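Arm cells at Urnbridge – questions from the floor

Last changed 4/1/20. If your question isnt here, put it in the box by the time clock or catch Teodoro Lagman on either shift.

Is this going to cost me my job?

No layoffs tied to the arm cells at Urnbridge. That's in writing, signed by Stonomska, copy on the board outside the break room. What does change is who does what. The hand-placing jobs on the small parts line go away as jobs. The people in them don't. They move to cell lead, inspection or kitting, same pay grade or better.

How long does that promise hold?

As written, through the first contract period, then it gets talked over again. We asked for longer. Didn't get it. We'll be asking again in June.

What do the arms do, exactly?

Pick a part up, set it down where the next step wants it. Small parts only for now. Nothing you'd need two hands for. No packing, no labeling, no lifting off the trucks.

What do they not do?

Anything with bags. Anything soft. Bent parts, parts stuck together, parts somebody put in the bin upside down. Those stop the cell and a person has to go sort it out. Expect a lot of this early on.

Who sets the jobs up?

Cell leads. Four per shift to start. You build the job on the computer in the training room first, run it there, and when it runs clean Maglaya loads it on the real cell. You are not writing code. Mostly it's dragging points around and typing in heights and speeds.

Why do we practice on a computer and not on the arm?

Because you can crash it all day and nothing breaks. The first job everybody gets is the cube job – one arm, one table, one block. Come down over the block, close, lift, set it somewhere else, go home. Sounds like nothing. Most people take a whole afternoon to get it right and that's fine.

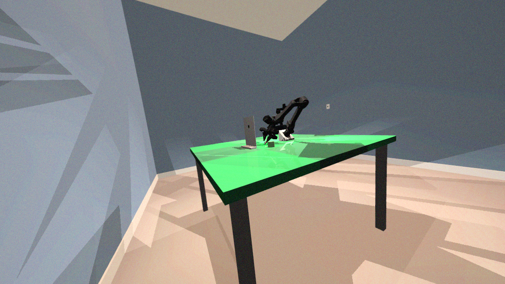
The usual mistake is coming in too fast or too low. Next is forgetting whatever else is standing near the part, so the arm clips it on the way out. Put in a point straight above the block and go up before you go sideways. Every time. Do that and half the errors go away.

After the cube you get two blocks, then a tray, then a copy of a real job off our own line.

The practice room doesn't look like our floor. Does that matter?

Not for the first lessons. The colors and the walls are just what came with the program. Our own tables and bins get added for the tray lesson, with the right heights. Until then don't copy numbers from practice onto the real cell. Someone will try. Please don't.

I'm not good with computers. Can I still be a cell lead?

Yes. If you can use the scheduling kiosk you can do this. Two of the people furthest along had never used a mouse at work. Training is paid, on shift, 30 hours total, and you can repeat any lesson. Nobody sees your failed runs but you and the trainer.

And if I try it and hate it?

Go back to your old grade, or the closest open job, inside the first 500 hours. No mark on your file. After that it's a normal transfer request.

Do cell leads get paid more?

One grade up from the day you sign off on your first real job, not from the day training starts. We know people wanted it the other way around. Still open.

What about my hands and shoulders? I heard that was the reason for all this.

One of the reasons. The hand-placing stations run over 3,000 parts a shift at the busy ones and the sore wrist reports come mostly from there. The target for any person is 1,000 after the change, with the rest on the arms. But standing at a cell has its own problems – more standing still, more staring. Mats are ordered. Stools are being argued about.

Will the arm set my pace?

Shouldn't. The cell waits for you, you don't wait on it. If a bin is empty it holds. No count of how long you took goes to your supervisor. The cell does log stops and the reason for each, which is for fixing the job. If you see that log used in a write-up, tell your steward the same day.

Can I stop it?

Any time, anyone, any reason. Red button, both sides of the cell. You don't need to be the cell lead and you won't be asked to justify it. Starting it back up is a cell lead only.

Is it safe to reach in while it's running?

No. Stop it first. Even if it looks like its just sitting there. It may be holding for a bin and will move as soon as the bin shows up.

Who fixes it when it breaks?

Our own maintenance for grippers, hoses and sensors. Maglaya for the arm itself and anything in the control box. Maintenance gets a separate course, ask your crew lead for the sheet.

What happened at Skoltitau?

They put the cells in first and trained people after. Cells sat idle most of the first month, people got blamed for it, several quit. So we do training first and the real cells only come on once each shift has its leads. If you want to talk to someone who was there, Teodoro has two names.

When does it start?

Training is going now. First real cell in June, small parts line, day shift only. Night shift gets the second one. No date for a third and don't beleive anyone who gives you one.

How do I sign up?

Sheet on the training room door. Name, shift, badge number. Seniority decides if there's more names than seats. If you miss the first group you stay on the list for the next one, no need to sign again.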